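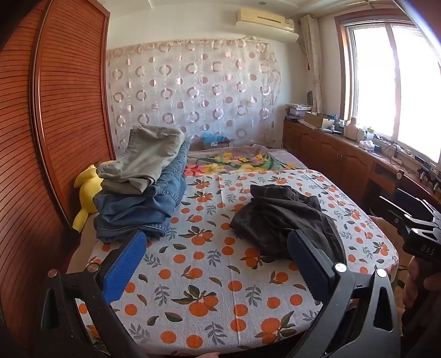 The bedroom, with the louvered wardrobe, the bed and the long desk under the window

Musty smell from a louvered wardrobe, and a desk I can't keep clear

Posted by Myroslav Zhuravel, January 30, 2023

Hello everyone, and thank you in advance to anybody with the patience to get through this. We moved into this apartment in October and the bedroom came with most of its furniture, including a tall wooden wardrobe with a louvered door that goes all the way from the floor to the ceiling. I like it very much, it reminds me of the one my aunt kept her winter coats in. But everything I take out of it smells a little stale, even shirts that went in fresh from the line. I have washed the inside with vinegar, I have tried a bag of baking soda, and I bought a tub of those Rorex moisture crystals, which filled up with water in 39 days and had to be thrown out.

The slats are also terrible for dust. I wipe them one at a time with a rag over my finger and I give up halfway down every time.

My other trouble is the desk. It's a long one that runs under the window with cupboards below, and the top has become the place where everything lands: papers, folders, a cardboard box, bottles, small electronic bits and black wires everywhere. I work there, so I can't just sweep it all into a drawer. My wife would like the wardrobe moved away from the bed and the desk replaced, and a local shop called Gredov quoted us 1,059 for a new one with shelves. I would much prefer to keep what we have. Is there anything sensible I can try first?

Tamás Kozma

Please don't replace that desk! Those arched doors are lovely and you won't get anything like them for the money.

Let me start with the wardrobe, as I had the same complaint in my mother's old place. Slats let some air in, but if the clothes are packed tight against each other it doesn't go anywhere. Take out a third of what's hanging (I know, I know, it took me a whole weekend) and leave a hand's width between the clothes and the back panel. Then pull everything out once and feel the wall side with your palm. If it's cold and clammy there, you have damp coming through and no amount of crystals will cure it, so you would want somebody to look at the wall. If it's dry, the smell is probably in the wood itself. Vinegar is fine but it leaves the wood wet, so next time open the door wide afterward and run the air conditioner on its dry setting, if it has one, for a good few hours with the bedroom door shut.

For the slats, wrap an old sock around each arm of a pair of kitchen tongs and fasten them with rubber bands. You do the top and bottom of a slat in one go. Start at the top and work down, and put an old sheet over the bed first, that one with the oranges on it is much too cheerful to get dusty!

The desk I would do cupboards first. Whatever is behind those doors is probably stuff you haven't touched since you moved, and once there's room, the papers and the box can go in there. For the wires, a few adhesive clips along the back edge of the top, and a label on each plug. Mine were from Nister and they have held for years, though they do pull the varnish if you change your mind, so try one somewhere hidden.

Hoàng

tongs trick works. cedar blocks are a waste of money imo, you have to sand them every couple of months or they stop smelling of anything

Myroslav Zhuravel

Thank you both! I felt the back panel tonight and it is dry, which is a great relief. I did two rows of slats with the socks and my wife has already asked to borrow the tongs for the kitchen blinds. Cupboards are next. One of them is stuck shut, so if anyone has a gentle way of opening a swollen door without scratching it, I'm all ears.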